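Sample Room Update: Tube Sorting at Kostent
Jul 10, 2018

The sample room at the Justbridge building has been moving to gripper-assisted tube handling in steps that began in March. The first bench is now in regular use. A second one is planned for the Renetden wing once the floor there has been leveled.

Staff in the room handled 881 tubes on the busiest shift this spring, nearly all of them by hand. Wrist strain was the most common complaint in the staff survey, followed by the late finish on heavy days. 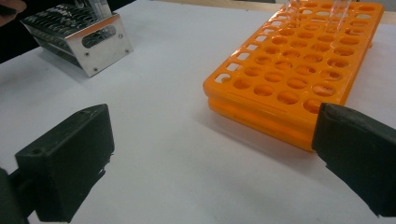

Job duties are the part most people have asked about. No positions are being cut. The 146 hours of training set aside for the year will go first to bench staff, who will learn to set up a run, stop it, and clear a fault. Transfers between the steel rack and the orange plastic one are the first task on the list, and people will keep working at the same table as the gripper. Labeling and the final check stay with staff -- that was agreed before the equipment was ordered.

Shift times change a little. The early shift will start with a setup period, and the late shift will no longer be asked to stay over for re-racking. Breaks are the same as before.

Sign-up sheets for training are at the Jasińska Street entrance and in the break room. Questions about pay grades should go to extension 121.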